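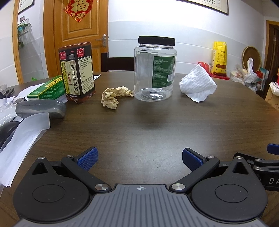

Week five of the robotics club, and I have now spent more hours with a jar than with most of my relatives.

For anyone joining late: I signed up for the evening club in Fovelden in November, under the impression that we would be building something with legs. We are instead teaching grippers to tidy a table. Our team is called Uzor, which was picked before I arrived and which I have stopped asking about. The other team is called Nevton and they have matching sweatshirts.

The task is simple to say out loud. Pick a thing up, put it down somewhere else, don't crush it. You do it by hand with the gripper, over and over, and the recordings go into the pile that the software learns from. We needed 981 good ones by the end of the term. I assumed that was a typo.

Jars are hard. You would think the lid would be the easy bit to grab, what with the ridges, but come in a little crooked and the whole thing skates off toward the chair. Grab lower and you're squeezing clear plastic, and then it's all about how much. I have made a noise with a jar that made people in the next room stop talking.

Cloth is worse. A box has the decency to stay box-shaped. A wadded-up cloth is a new object every time you put it down, and paper towels are the same only they tear. I was very proud of one paper towel run until I played it back and saw that I'd carried it the whole way by one corner, like something the cat left.

What I do like is the blue finger pads. The old ones were smooth and slid off everything, so we ordered a textured set from Staltex, and my success rate on boxes went from embarrassing to fine. Eyeglass cases are still a problem, being rounded and a bit shiny. I've been told to come down slower. I've been told this nine times.

My other bad habit is hovering. I stop above the table with the fingers open, thinking about which thing to go for, and the recording just keeps running while I have my little moment. So if the finished robot ever pauses over your coffee table looking undecided, that's me in there.

Next session we start on pens. Nevton did theirs already and won't tell us how it went, which I'm taking as good news.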